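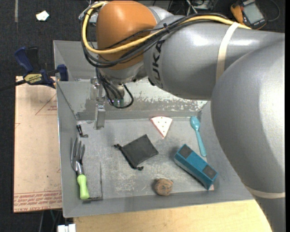
In Praise of the One Big Bin

Last updated 17 August 2018

I have owned pegboards. I have owned a set of stacking drawers with little label windows, and a canvas tool roll with a pocket for every trowel. I gave them all away, and I have never been happier with my garden things than I am now that they live in one wide, open bin with a bit of everything in it.

My argument is simple. If you garden in short bursts, the way most of us do (ten minutes before work, half an hour after supper), the best storage is the kind you can look straight down into. A hand fork with a lime-green handle lying in a gray metal bin is about as easy to find as a thing can be! You don't open anything and you don't read a label. Your eye goes to the green and your hand follows.

Which brings me to handles. I used to be a snob about this and wanted everything in oiled ash, like the tools my grandfather had. They are beautiful, and I lost three of them in the compost. Marjan Taheri, who gardens the plot next to mine, found one the following March when she was turning her heap, and the handle had gone the color of the heap. Buy the loud one. Buy the green that doesn't occur in any plant you grow.

Then there is the matter of wear. People apologize for a scratched bin, and I wish they wouldn't. Paint comes off metal when you drop metal into it, and the scuffs across the bottom are what a floor looks like when it gets used. I like a bin with its paint coming away at the back far more than a shiny one – I can throw a muddy fork into it without a pang. Sloping sides help too. Small stuff slides back toward the middle where you can reach it, and a damp rag gets into the corners.

My friend Ehsan Ghaffari disagrees with all of this. He has a shed wall with an outline painted for every tool, and he can tell at a glance what is missing. I admire that wall enormously. I also notice that when he comes over to help me lift dahlias, he puts everything in my bin and seems quite cheerful about it.

He does have a point about the odd bits. Any open bin collects them: the clip that came off something, the bent piece of wire, the cap with no bottle. My rule is that an odd bit may stay for one season. If I haven't reached for it by the time the beans are down, out it goes. I have saved a trellis with a stray black clip before now, so I won't hear a word against keeping them for a while.

What I would really love is for beginners to hear this before they spend money on storage. Get a fork you like holding, get a trowel, find a bin that can take a beating, and go outside. You can always build the wall later, if you still want it.

Contact: Shahla Parsa, Grustska Garden Pages | © 2018 Grustska | Back to top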